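Put the Posters Back Outside
08/12/2025

I have been a sucker for a poster on a wall since I was too young to be allowed out late enough to see one go up. So you can take what follows as the grumbling of somebody with a soft spot, and I won't mind a bit.

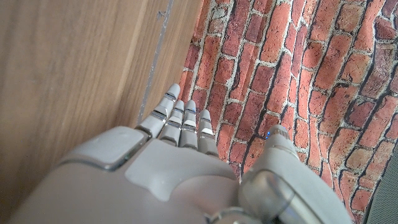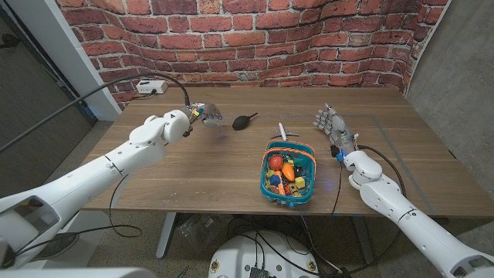
My quarrel is with what happens to street art made by small, loud, underfunded groups once the rest of us decide it was important. It gets taken indoors. It gets a mat and a frame and a card with the year on it, and very often somebody puts up a backdrop to remind us of where it used to live. You know the kind I mean, the brick-patterned covering in red, with a wooden surface up against it, like the one in both of the photos up top. I have nothing against the stuff as decoration (my own hallway had it for years, and I was sorry when it came down). But a poster that was made to be slapped on a real wall, next to a bus stop, where an aunt on her way to the dentist might run into it, is doing a different job when it hangs against a printed one.

What set me off was the Rastum show in Prernthorpe this past August. If you weren't in that part of the world at the time, Rastum was a lesbian poster group, never more than a handful of women, and they worked out of a room over a dry cleaner in Piltden. They made posters about rent and about custody hearings and about being followed home, and they made some very funny ones about potluck suppers, and they put them up at night with a bucket of paste and a couple of brooms. The Geerts, which is our nearest thing to a proper art museum and a place I love dearly, has now bought what was left, 676 sheets in all counting the duplicates and the misprints. They cleaned them, flattened them, and gave them two good rooms on the upper floor.

I went twice. I want to be fair to the Geerts here, because the people who hung that show plainly cared about it. The lighting was kind and the labels were written in sentences a person could follow. There was a bench, and I am at the age where I notice a bench. I stood for a long time in front of the green custody poster, the one with the two lunchboxes, and I had a little cry, and a young couple next to me were having one too, and we all pretended to be reading the label.

And yet I drove home cross. It took me most of the drive to work out why.

Everybody in those two rooms had come on purpose. We had looked up the hours and paid for parking and hung up our jackets. Every one of us, I would bet you a good lunch, already agreed with the posters. When the green one first went up it was pasted on the side of the old feed store in Piltden, across from the county building, and the folks who walked past it included the very clerks and lawyers and judges it was talking about. They didn't have to like it. Plenty of them didn't, and it was torn down and put back up so many times that the wall had a kind of crust. But they had to see it, with their coffee in their hands, on the way to work. A poster like that is a conversation you start with someone who didn't ask for one, and I can't see how you have that conversation on the upper floor of a museum, past the coat check.

Now, I have heard the arguments on the other side, and some of them are good. The paper is fragile. Those women bought the cheapest stock they could find, and it has gone the color of weak tea, and if you pasted up an original today you would lose it the first time it rained. I agree! Please don't paste up the originals. Keep them flat and dark and cool and let the students come and look at them with clean hands. I am glad they are safe, and I'm glad the group was paid, which I understand it was.

But a poster was never the one sheet. That is the whole beauty of the thing. Rastum ran off 200 of a design when they had money and fewer when they didn't, and they gave away whatever they hadn't pasted up by the weekend. I had three of them in college, stuck up with tape that took the paint off, and when I moved I gave them to the next girl in the room. It would never have crossed my mind that I was handling a collection. They were meant to be copied, and more than one of them says so right along the bottom edge, in small type: take this, print more. I find it a bit hard to look at those words under glass, with a sign beside them asking me not to take photographs.

The sign was about the loan agreement, I was told very nicely when I asked, and it only covered part of one room. Fine. The shop downstairs did have the lunchbox poster on a tote bag. I bought the tote bag. I am not made of stone.

Then there is the argument that the moment has passed, and this is the one that gets under my skin. People say, well, the fights those posters were about have been won, mostly, so what would be the use of putting them up again? I would gently suggest that anyone who thinks so should go and sit in a family court waiting room for a morning. Or talk to a teenager in Piltden, where the school library had a very long summer of it. Even where things are better, and they are better, I am happy to say it, it does a town good to be reminded that it used to be worse and that particular people with paste on their sleeves did something about it. We don't take down the cannon in front of the courthouse on the grounds that the war is over.

Others tell me the street has moved and it's all on the phone now. A design can go around the world by supper. I know it can, and I've passed a few along myself. But the phone knows me. It sends me what I already like, and it has never once put a potluck joke in front of my brother-in-law. A wall doesn't know who is walking by. I have come to think of that as the wall's great talent.

So what do I want? I wrote to the Geerts and told them, at what I'm afraid was some length. I want them to pick a dozen of the designs, with the group's blessing, and print them again on cheap paper, and put them up outdoors in Piltden for a month, with permission this time, on any wall whose owner will say yes. I want a stack by the museum door with no price on it. I want the files put where a school or a church or a bar can get at them. The Prernthorpe bus shelters have a panel on the side that has been advertising the same mattress since I had a different car, and one of those would do to start with.

I had a reply, a thoughtful one. They said that 3474 people came to see the show, which made it one of their better summers, and that an outdoor piece was something they would be open to discussing down the road. I was pleased, and I mean that. It's a good number for two rooms on an upper floor. But I did get to thinking how quickly that many people go by the side of the feed store, on foot and in cars and in the back seats of cars, where the children are just learning to read and will read anything, cereal boxes and stop signs and whatever happens to be on the wall. One of those children was me, with a different wall and a different poster, and I asked my mother what the word meant, and she pulled over to tell me.

The feed store is a tile showroom now. The side wall is still there and still blank. I stopped in last week to ask who I would talk to about it, and the woman at the counter wrote down a phone number for me on the back of a paint card. I've left two messages.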